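Ansari Property Group needs a part-time listings and leasing assistant, Plikport office. Start in August, sooner if you can.

Short version: we rent and sell homes, we have too many listings and not enough hands. 147 active rentals on the books right now plus the sales side. One person is doing the listing pages, the showings calendar and the phones all at once and it can't go on like that.

**The job**

- Writing up rental and sale listings. Bedrooms, baths, pets, parking, heat, what's included, what isn't
- Putting them on our site and keeping them current. Rented means it comes down the same day
- Answering calls and emails from people who want to see a place
- Booking showings, doing some of them yourself (mostly apartments and small condos, no big houses at first)
- Move-in and move-out walkthroughs with the checklist
- Keys. Signing them out, getting them back, chasing them when they don't come back

Hours are 24 a week. Three weekdays, your pick within reason, and every other Saturday morning for open houses. Pay is $21 an hour to start, goes to $22.50 after three months if we're both happy. Mileage paid for showings outside of town. Paid holidays, no health plan for part time, sorry – we'd rather say so now.

**What you need**

- Clear writing. Short sentences are fine
- A driver's license and a car that starts
- OK with stairs. Lots of our buildings are walk-ups
- Comfortable on the phone with strangers, including the ones who are mad
- Basic computer stuff. Email, spreadsheet, uploading photos. We use Arkeo for the listings and the calendar, you don't need to know it already, takes a couple days to learn

Real estate license not needed for the rental side. If you have one, or are working on one, say so, there's sales work coming and it would go to you first. Spanish is a big plus.

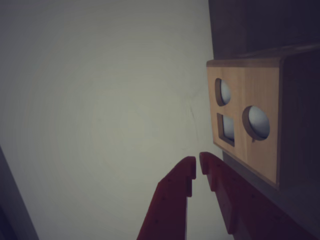
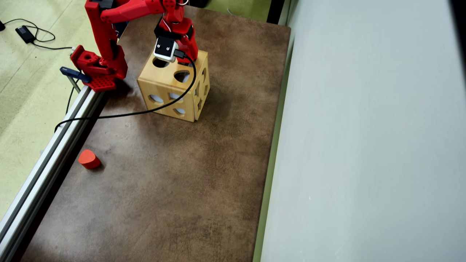 Listing write-ups are the biggest part of the week, so we want to see how you write before we meet. Send us one sample, 150 words or less, for any home you know well. Your own place, your grandmother's, whatever. Plain and true beats fancy. We don't want "stunning" or "must see" or "won't last". Say what's there, including the stuff a renter is going to spot in the first minute anyway, like a thin dark line running down a pale wall. Same with size and light. If the second bedroom fits a twin bed and nothing else, write that. People who show up knowing what they're getting tend to apply, people who feel tricked leave a review.

**A normal day, kind of**

In at 9. Check the overnight messages, there's always a pile on Mondays. Call back anyone who asked for a showing. Fix whatever is wrong on the site. Late morning is usually out of the office, one or two showings or a walkthrough. Lunch is yours, an hour, please take it. Afternoons are for new listings, applications coming in, calling references, and filing. We close at 5:30 and we mean it.

End of the month is busier. Everybody moves on the same two days, and the walkthroughs stack up. You would work the last weekday of the month no matter what your other days are.

**Where**

Main office, 202 Braltico Street, second floor, over the bank. Parking in back, free. Bus 3 stops out front. No elevator in the building unfortunatly. We can't offer this one remote, too many keys.

**How to apply**

Email or drop off at the desk:

1. Resume, one page
2. The writing sample
3. Which weekdays work for you and which don't
4. Two references, at least one from a job. Doesn't have to be an office job – retail, restaurants, front desk all count

Put "listings assistant" in the subject line so it doesn't get lost with the rental applications. We read them as they come in and will call people for interviews as we go, so don't wait for the last day. Closing date 30th July, 5:30 pm. Interviews are half an hour in person, and then we walk over to one of our vacant units together and you show it to us like we're the renters. No trick questions. Ask us stuff too.

We run a background check before making an offer, same for everyone, becuase of the keys. We pay for it. Equal opportunity employer. If you need something set up differently for the interview, ground floor meeting room for example, tell us in the email and we'll arrange it.

No recruiters please.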